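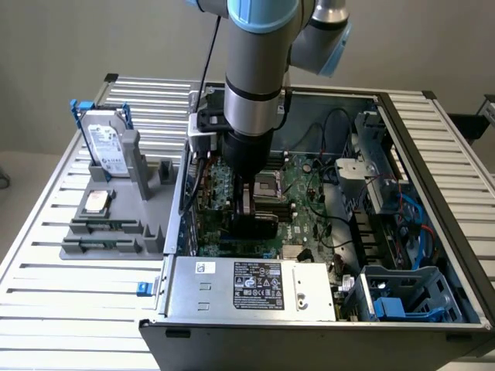 4 min read

How to Install Memory in an Old Desktop Without Making It Worse

The cheapest way to make an old desktop tolerable is to put more memory in it. The second cheapest is to close some of your browser tabs, but you have had years to try that and here we are.

What follows works for most full-size towers with a board of the ordinary kind. If yours is a tiny sealed box that sits behind the monitor, you want a different page and possibly a different computer.

Before you buy anything

Find out what the machine takes. Look up the model number and read the maker's spec sheet, or pull out one of the sticks already in there and read its label. You need the generation (DDR3, DDR4 and so on), the speed, and the largest stick each slot will accept. Generations do not mix. The notch is in a different place on each, and no amount of optimism will move it.

Buy a matched pair if you can. I have a drawer at home with 73 screws, four orphaned sticks and a receipt from Haberkorn's surplus counter that explains how the orphans came to be. They were a bargain.

What you need

A Phillips screwdriver, medium size
A small dish for the screws
A flashlight
A table you can leave in a mess until you're finished
The new memory, still in its packaging

Step 1. Shut down and unplug

Shut the machine down properly. Switch off the supply at the back if it has a switch, then pull the power cord and everything else. Hold the front power button in for ten seconds to drain what's left. Take a photo of the rear ports first if you're the sort of person who later wonders which of two identical holes the speakers went in. I am that sort of person.

Step 2. Lay the tower on its side

Flat on the table, open side up, so that the motherboard faces the ceiling. People do this job with the case standing, and they do it while holding a flashlight in their teeth. Lying down, the case stays put when you push on the board, and a dropped screw usually lands somewhere you can find it.

The side panel comes off with two screws or thumbscrews at the back. Slide it toward the rear, then lift. If it won't slide, look for a third screw before you fetch anything heavier.

Step 3. Touch some bare metal

Put a hand on an unpainted part of the chassis, or on the metal case of the power supply. Do it again whenever you come back from making coffee. A wrist strap is better. Leave the power supply closed; there is nothing in there for you, and some of it bites even with the cord out.

Step 4. Find the slots

The memory slots are the long, narrow ones standing in a row beside the processor socket. In a lot of older towers, half the work is getting the cables out of the way. Move them gently to one side and leave them plugged in at both ends. SATA cables to the drives are often blue or red and come loose if you lean on them, a fact you'll discover at Step 7.

Step 5. Take out the old sticks

Push the clip outward at each end of the slot. Some boards only have a clip at one end, so don't go prying at the fixed one. The stick pops up a little. Lift it straight out by the edges and put it somewhere that isn't the carpet.

Step 6. Put in the new ones

Open the clips. Line up the notch. Set the stick upright in the slot and press straight down, with a thumb near each end, until the clips snap in. It takes more force than feels polite. The board will flex slightly and so will your confidence. If the stick is sitting crooked, take it out and start over.

With two sticks in four slots, check the diagram in the manual for the right pair. It's usually every other slot, but my old Skenell board had its own ideas.

Step 7. Try it before you close it

Plug in power, monitor and keyboard and switch on. Keep your fingers out. If it beeps at you or shows nothing, shut down, unplug, and reseat the memory. Nine times in ten, one end wasn't all the way down. If a drive has gone missing, see the remark about leaning on cables.

Check that the full amount shows up in the setup screen, then put the panel back on.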